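Call for Participants: Two-Arm Manipulation Project, Genwood Robotics Club
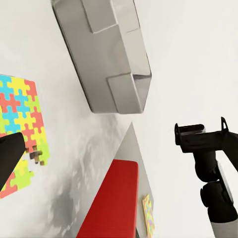 The Genwood Robotics Club is looking for students to join its simulation team for the coming project year. The team programs a two-arm robot to handle household and play objects in a simulated workspace, then enters the resulting controllers in the student league hosted at Stekow in April. There are 12 places.

The work falls into two tracks. Applicants state a preference, but placement depends on numbers.

Scene and task design. Members build and check the object sets: trays, blocks, interlocking puzzle pieces. Duties include setting mass and friction values, fixing collision meshes, and writing reset scripts. Most of the trouble last year came from thin parts sliding through each other on contact – expect to spend time on this.

Control and teleoperation. Members record demonstrations with both arms, label failed grasps, and train and test policies. Last year's team recorded 440 demonstrations. The target this year is higher, and the handover tasks (one gripper to the other) need to be redone from scratch after the change of gripper model.

Requirements
Enrolled student, any department
Basic Python; C++ is useful but not required
Able to attend one evening session a week for 11 weeks, plus roughly two hours of work between sessions
Own laptop. A graphics card is not needed, as rendering runs on the club server

Prior robotics experience is not required for the first track. For the second, applicants should have completed the club's Uvau starter exercises or an equivalent course.

There is no fee. Participation is unpaid. Travel to Stekow is covered for members who have attended at least eight sessions. Course credit may be possible – ask your department before applying.

To apply, send a half-page statement and one code sample of any length to the club desk, Østergaard Building, or use the form on the club page. Group projects are accepted as samples if you mark which parts are yours. Applications close August 25, 2026. Late applications go on the waiting list.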